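Home | Notebook | Bench notes | Supplies | Archive

Bench notes, April
Posted by Amna Siddiqui

Started on the small parts problem at the long table, as agreed. The cardboard trays are finished. Two of them went soft at the corners over the winter and one let go while I was carrying it, so I spent the first part of the morning picking spacers off the floor with a magnet and then remembering that half of them are brass. Found most of them.

Plan for this entry: decide what replaces the trays, write down what goes where, and leave enough detail that Rukhsana can carry on without me.

Candidates were the lidded boxes from Derkach, the wire trays we already own, and the red plastic baskets from the Kusidari order. I had assumed the lidded boxes would win. They stack well and they keep dust out. The trouble is the lids. With the lid on you can't see what's inside unless the label is right, and our labels are never right for long. With the lid off, the lid ends up on the table taking the same room as another box. I tried working from one for an hour and moved the lid eleven times before I put it on the floor, where I stepped on it.

Wire trays: good for anything bigger than a fist, no good for the rest. The gap between wires lets an M5 bolt through if it goes head up. Keeping them for the hose offcuts.

That leaves the red baskets. They are shallow, the sides slope out a little, and the rim is thick enough to grab with gloves on. The slots are the part I was unsure of. There are two rows along the long side, one just under the rim and one nearer the base, and the lower row worried me for the small washers. 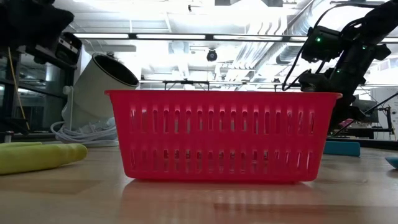
I tested the slots with what we use most. M6 washers stay in. M4 washers stay in if they are lying flat and will go through on edge if you shake the basket, which you would have to do on purpose. M3 anything goes straight out. So M3 hardware stays in the jars, and I would like that to be a rule and not a suggestion. I have written it on the inside of the cupboard door.

What the slots are good for is rinsing. I put a load of greasy brackets in, took the basket to the sink, sprayed it down and let it stand on the draining rack. The water ran out through the lower row and left a thin puddle in the bottom, maybe a spoonful, which a tilt got rid of. With the old trays I was tipping everything out onto a towel and then back again.

Sliding: the basket moves too easily on the long table. The top has a gloss finish and the plastic doesn't grip it at all. Reaching in for a bracket with one hand pushes the whole thing away from you. I tried three fixes.

A damp cloth underneath. Works, but leaves a mark on the finish that took a while to fade. Don't do this.

Shelf liner, the rubbery open-weave kind, cut to size. Works well. Crumbs collect in it.

Four dabs of the Cuvine sealant on the underside, left to set. Best of the lot, though it took until mid afternoon before I trusted it, and one dab peeled when I dragged the basket sideways. I probably didn't clean the plastic first. Will redo with an alcohol wipe beforehand and note the result here.

Weight: loaded one basket with the steel brackets until I stopped liking it. Came to 2926 grams on the bench scale, basket included. The floor of the basket bowed slightly when lifted by the short ends and hardly at all when lifted by the long sides. The rim took it without complaint. I would not go heavier for anything that has to travel down the corridor. For carrying, long sides, both hands.

Where things go, for now:

Brackets, one basket, left end of the second shelf.
Clamps and clamp pads, one basket, next to the brackets. Pads on top.
Cable ties and sleeving, one basket. The long ties stick up over the rim and that's fine.
Gloves, clean pairs only, one basket by the sink.
M3 hardware, jars. See above.

We have 13 baskets from the order. The list uses four, and I'd like to hold two back for jobs in progress so people stop parking half-finished work in the bracket basket. The others can stay nested in the cupboard until we know what we need. They nest tightly, by the way. Give the top one a twist before you pull or you get three at once.

Labels: masking tape on the rim doesn't last, because the rim is rounded and the tape lifts at the edges by lunchtime. Tie-on tags through an upper slot held all day and came through the rinse, although the ink from the blue pen did not. Use pencil or the paint marker. I put the tag at the right-hand end on all of them so it can be read on the shelf without pulling the basket out.

Rukhsana looked in around four and asked why we don't sort by job instead of by part. It's a fair question. The Dolov job needs brackets, clamps and sleeving all at once, and under my arrangement that's three trips to the shelf or three baskets on the table. One of the spare baskets could be made up as a kit at the start of the day and emptied back at the end. The emptying back is where I expect it to go wrong. We agreed to try it for the Dolov work only.

Still to do:
Redo the sealant feet, cleaned first.
Tags for the glove basket.
Throw out the cardboard trays. I've kept one to check the size of the shelf gap.
Order more paint markers. Last one is nearly dry.
Ask whether the shelf liner comes in a closed weave.

Comments (3)

R. Kazmi: Made up the Dolov kit this morning. Fits in one basket if the big clamps go in diagonally. I lifted it by the short ends out of habit and see what you mean about the bottom.

benchleft: We used hot glue for feet on ours. Came off in the first cold week. Sealant sounds better, please do post how the second try goes.

Amna Siddiqui: Second try is setting now. Wiped first, and made the dabs flatter. Will drag it sideways tomorrow.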